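The Cucumber Will See You Now

I went to the Anditz open day in January because my neighbor Berenice Zavala had a spare ticket, and because the flyer promised "the kitchen of tomorrow." The parking was free. The coffee was Wirnance, from a machine with a touch screen that froze twice while I stood in line.

The kitchen of tomorrow turned out to be a black box with two arms in it. We watched through one open side, in groups, for 5 minutes at a time.

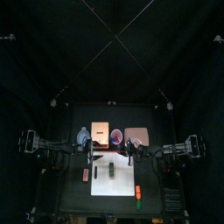 The two-arm cell at the Anditz open day.

Our guide was a friendly engineer named Teodoro Arellano, and I have nothing against him. He told us the system had been trained on 3000 practice runs. When I asked how many of those had gone well, he said it depended on what I meant by well. I meant what my mother would have meant. He laughed and moved on to a question about batteries.

I've been to enough of these events to know the drill. You get the word "autonomous" before you get through the door, and then you get a rope, a time limit and a man with a tablet standing close by.

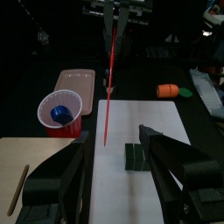

Berenice asked the best question of the day, which was who washes the cutting board. Arellano said cleanup was "on the roadmap." I wrote that down. A lot of things were on the roadmap, including soft fruit, wet fruit and anything with a peel.

Her husband Evaristo cooked in a hospital for years, and he was less polite about it on the drive home. A kitchen, he said, is mostly interruptions. Somebody moves your towel. The onions come in the wrong size. The delivery guy needs a signature while the rice is on.

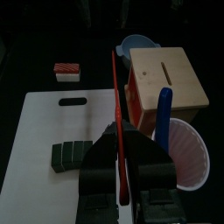 My quarrel is with the distance between a demonstration and a claim. Anditz handed out a brochure saying that its system would "support food preparation in 200 kitchens," with no year attached and no kitchens named. What it put in front of us was a toy set. The knife was a thin red thing held between two black fingers, the food was a row of four green blocks on a white board, and the closest I got to dinner was a piece of toy sushi sitting by itself on the black table. There is nothing wrong with practicing on toys. Children do it. We just don't print brochures about opening 200 restaurants with them.

I put this to Oanh Khổng, who was running the sign-up desk, and she said investors understand the difference. Maybe they do. The people in my group were mostly retirees and parents with kids, and I heard one man tell his son that the robots would be in our school cafeteria by the time he got to high school.
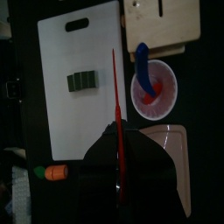 I'd like to see the same arms on an ordinary counter with a real cucumber, and a visitor allowed to move the board in the middle of the job. I'd like the failures written on a whiteboard by the door where we could all read them. Valdovinos, the bakery supplier across town, does this with its packing line every time it lets the public in, and I trust its packing line more for it.

I left my email address on the Anditz list. So far they have sent me a survey asking whether I felt inspired.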